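Filed under: Bench Notes / Adhesives & Finishes

December, 9:40 am

Edge-glued maple panels, cupping and glue line creep. Picks up from the last entry, where Glenys had the first set of panels out of the clamps and two of them rocked on the flat plate.

Stock is from the Prorkutthorpe yard, same pack as before. Planks stickered in the back room since the previous month. Moisture by pin meter, both ends and middle, 7.5 to 8 percent on everything except one plank that read 9 at one end. That plank is set aside. Fouad wants it kept for the wet-end comparison and has written his name on it in pencil.

Glue is the Mevutton PVA, the jug opened for the last run. Stirred, no skin. Spread with the small roller, one face only. Weighed one panel before and after spreading to check coverage and got 300 g per square meter, heavier than I would like. Squeeze-out was even along the full length, so I left the roller alone for this set and did not try to correct halfway through. Next set should go lighter and be logged separately.

Clamping: bar clamps alternated over and under, cauls waxed. Open time kept under five minutes. Loubna timed it and called it out. Clamp time 3 hours, then panels stood on edge overnight with air on both faces. The earlier set was laid flat on the bench after clamping, and I now think that accounts for most of the rocking. Only one face could lose the glue moisture. Not proven. We changed the roller load as well, so the two sets are not a clean comparison, and I should have caught that before starting.

11:15 am

Scraped squeeze-out while still rubbery on half the set, left the rest to go hard. Scraped ones came up clean. The hard ones pulled small chips of grain beside the seam, worst where the grain runs out toward the joint. Scrape early from now on. Moataz uses a damp rag instead, but on the Morsy job that left blotches under the finish, and I don't want to chase that again.

Surfacing: 80, 120, 180 on the wide belt, light passes, flipped between grits. Panel thickness after sanding is even to 0.2 mm across the width, measured at the four corners and at the middle of each long side. No step at the seams by fingernail.

Cup measured with straightedge and feelers across the width:

Panel A, 0.15 mm
Panel B, 0.10 mm
Panel C, 0.35 mm

C has two neighboring planks with the rings facing the same way. My layout error. The other two alternate. Marked C on the underside and kept it in the set.

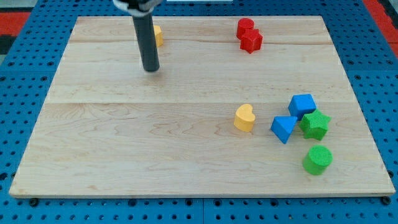 Maple panel on the blue pegboard top. Faint seam across the board, second lighter line near the top.

2:30 pm

Shear blocks cut from the offcuts, 3 per seam. Nabila ran them on the small press. Wood failure on all but one. The odd block let go at 269 in the glue, with a shiny patch at one corner of the joint face, so probably a starved spot or a bit of wax off the caul. Units are whatever the press dial reads; the conversion sheet is still with Reltari and has been asked for twice.

Creep check not started. Needs the warm cabinet, which Fouad has until his samples come out. Plan is A and B in, C left at room conditions.

To do:
- lighter roller load, target 200 g per square meter
- ring direction marked on plank ends before layout
- new wax on cauls, buffed properly, keep it off the edges
- recheck cup on all panels after a week on edge
- get pin meter checked against oven-dry samples, Glenys has the scale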